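Golfclub Risten richtet im Februar erstmals Hallenserie im Putten und kurzen Spiel aus

Vier Spieltage, Wertung für Amateure und Professionals gemeinsam, Finale in der Mohamedi-Halle

Risten. Der Golfclub Risten veranstaltet im Februar erstmals eine eigene Winterserie für das kurze Spiel. Die Unari-Winterserie umfasst 4 Spieltage und wird vollständig unter Dach ausgetragen. Gespielt werden Putts, Chips und kurze Pitches bis 30 Meter auf Kunstrasen. Startberechtigt sind Mitglieder aller Golfclubs der Region sowie Professionals ohne Vereinsbindung. Die Anmeldung ist ab sofort möglich. 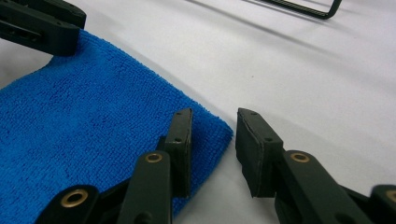

Lesezeit: 4 Minuten

Mit der Serie schließt der Club eine Lücke im Kalender. Zwischen dem letzten Herbstturnier und dem Anspielen im Frühjahr gab es in Risten bislang kein Wettspielangebot. Viele Mitglieder trainierten in dieser Zeit in Simulatoranlagen, in denen vor allem lange Schläge geübt werden. Das Putten lässt sich dort nur eingeschränkt abbilden, das Spiel aus dem Vorgrün so gut wie gar nicht.

"Wir haben uns die Ergebnisse unserer Clubturniere aus der vergangenen Saison angesehen und dabei jede Runde nach Schlagarten ausgewertet", sagt Mervin Wong, Sportlicher Leiter des Golfclubs Risten. "In den mittleren Handicapklassen gehen die meisten Schläge innerhalb von 50 Metern zur Fahne verloren. Im Winter wird genau dieser Bereich am wenigsten trainiert. Das wollten wir ändern."

Ausgewertet wurden 916 Runden, die Mitglieder auf dem Platz in Risten gespielt und mit Schlagprotokoll eingereicht hatten. In 498 davon kam mindestens ein Loch mit drei oder mehr Putts aus weniger als acht Metern vor. Die Auswertung wird zum Saisonbeginn im Clubhaus ausgehängt und allen Teilnehmern der Winterserie als Datei zur Verfügung gestellt.

Spielort und Anlage

Ausgetragen wird die Serie in der Mohamedi-Halle am nördlichen Ortsrand. Die Halle wurde früher als Tennishalle genutzt. Nach der Aufgabe des Tennisbetriebs hat der Club die Fläche langfristig gemietet und im Herbst umgebaut. Entstanden sind zwei Puttinggrüns mit unterschiedlicher Geschwindigkeit, ein erhöhtes Grün mit Vorgrün und eine Abschlagzone für Pitches. Die beiden Puttinggrüns haben mehrere Neigungen, die sich über unterlegte Platten verändern lassen. Für jeden Spieltag wird die Anlage neu eingestellt, sodass niemand mit Kenntnissen aus der Vorwoche im Vorteil ist.

Der Kunstrasen stammt von der Firma Susen, die auch die Verlegung übernommen hat. Nach der Abnahme wurden die Flächen mehrfach gewalzt und nachgesandet. Das schnellere der beiden Grüns entspricht in der Geschwindigkeit den Grüns auf dem Platz in Risten im Hochsommer, das langsamere den Bedingungen im April.

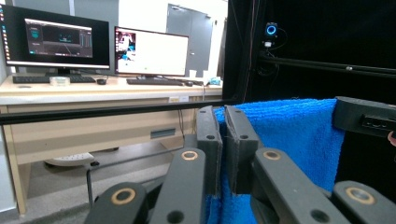 Die Heizung der Halle ist auf 15 Grad eingestellt. Teilnehmer sollten sich entsprechend kleiden. Erlaubt sind Golfschuhe ohne Spikes oder Sportschuhe mit heller, flacher Sohle. Schläger können mitgebracht oder vor Ort geliehen werden. Bälle stellt der Veranstalter, damit alle unter gleichen Voraussetzungen spielen.

Spielform

An jedem Spieltag absolvieren die Teilnehmer 18 Stationen. Neun davon sind reine Puttaufgaben aus Entfernungen zwischen 1,5 und 14 Metern. Fünf Stationen werden als Chip mit anschließendem Putt gespielt, die übrigen vier als Pitch auf das erhöhte Grün, ebenfalls mit anschließendem Putt. Gezählt wird nach Schlägen, Vorgaben werden in der Nettowertung mit einem Drittel des Handicaps berücksichtigt. In der Bruttowertung treten Amateure und Professionals gemeinsam an.

Für die Gesamtwertung zählen die drei besten Ergebnisse. Wer einen Spieltag auslässt, kann die Serie also trotzdem gewinnen. Bei Schlaggleichheit entscheidet das bessere Ergebnis des letzten Spieltags, danach ein Stechen aus sechs Metern.

Gespielt wird in Zweierflights. Der erste Flight beginnt um 9 Uhr, der letzte um 17 Uhr. Eine Runde dauert erfahrungsgemäß etwas weniger als anderthalb Stunden. In zwei Testrunden im Herbst kam es an den Pitchstationen zu Wartezeiten, der Ablauf wurde daraufhin geändert: Die Flights starten jetzt abwechselnd auf den Puttinggrüns und am erhöhten Grün.

"Die Aufgaben sind bewusst gemischt", sagt Wong. "Ein guter Putter wird vorne dabei sein, aber wer den Ball aus 25 Metern nicht auf das Grün bekommt, holt das mit dem Putter nicht mehr auf. Aus den Testrunden wissen wir, dass die Ergebnisse enger zusammenliegen als auf dem Platz. Zwischen Handicap 8 und Handicap 20 lagen teilweise nur drei Schläge."

Jugendwertung und Training

Jugendliche bis 16 Jahre spielen in einer eigenen Wertung über neun Stationen. Das Startgeld entfällt für sie. Der Club rechnet hier vor allem mit Teilnehmern aus den eigenen Trainingsgruppen, offen ist die Jugendwertung aber für alle Vereine.

An den Abenden vor den Spieltagen steht die Halle von 18 bis 21 Uhr zum freien Training zur Verfügung. Die Stationen sind zu diesem Zeitpunkt noch nicht aufgebaut. Einzelstunden bei den Trainern des Clubs können gesondert gebucht werden.
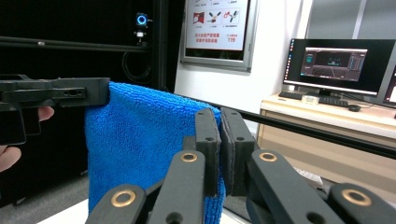 Anmeldung und Startgeld

Für die Serie liegen bereits mehr als 123 Voranmeldungen vor. Die Startplätze werden in der Reihenfolge des Zahlungseingangs vergeben. Das Startgeld beträgt 25 Euro je Spieltag oder 80 Euro für die gesamte Serie. Darin enthalten sind die Bälle und ein Getränk. Wer nach Ablauf der Meldefrist absagt, erhält das Startgeld nur zurück, wenn der Platz neu besetzt werden kann.

Anmeldungen nimmt das Sekretariat des Golfclubs Risten persönlich, telefonisch oder über das Formular auf der Internetseite des Clubs entgegen. Anzugeben sind Name, Heimatclub, aktuelles Handicap und gewünschte Startzeit. Startzeiten werden nach Möglichkeit berücksichtigt. Die Startlisten erscheinen jeweils zwei Tage vor dem Spieltag.

Zuschauer haben an allen Spieltagen freien Zutritt zur Galerie an der Längsseite der Halle. Parkplätze stehen vor der Halle nur in begrenzter Zahl zur Verfügung, weitere befinden sich am Clubhaus.

Über den Golfclub Risten

Der Golfclub Risten betreibt eine 18-Loch-Anlage mit Übungsgelände und seit dem Herbst die Übungsflächen in der Mohamedi-Halle. Namensgeber der Winterserie ist der Sportausrüster Unari, der die Sachpreise stellt.

Pressekontakt
Golfclub Risten
Mervin Wong, Sportlicher Leiter
Erreichbar über das Clubsekretariat, täglich von 10 bis 16 Uhr

Abdruck honorarfrei, Belegexemplar erbeten.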